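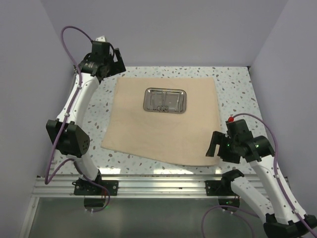

**Stendstead academy open day, 2025-08-23**

Got there late, parking a nightmare. Ground holds 4000 and it felt like half the county had brought a football. Missed the welcome talk, caught the end of the under-15s warming up on the far pitch.

Tour was led by Tadhg Mac Mathúna, who coaches the younger groups. Quick walker. Changing rooms first, then the gym (small, low ceiling, smells of new rubber), then the classroom where the lads do their schoolwork. He says they lose more boys to homesickness than to injury — hadn't thought of that.

Physio talk was standing room only. Mostly hamstrings. A dad at the back asked about growth spurts and got a proper answer, which took up most of the slot.

Then the match. Academy v Tirkis, 30 minutes each way, finished 2–2. The one to watch is Ó Briain, left side, always on his toes, wants the ball even when he's just lost it. Scored the second equaliser with his wrong foot. Keeper shoud have done better but still. Tirkis were bigger all over and faded badly.

Tea from the Tesarus van, too long a queue, decent bacon roll.

Trials are in February, forms at the gate or from the office. Didn't get to see the new indoor pitch, they'd locked it by the time our group came round. Will ask Tadhg if theres another chance before the clocks change.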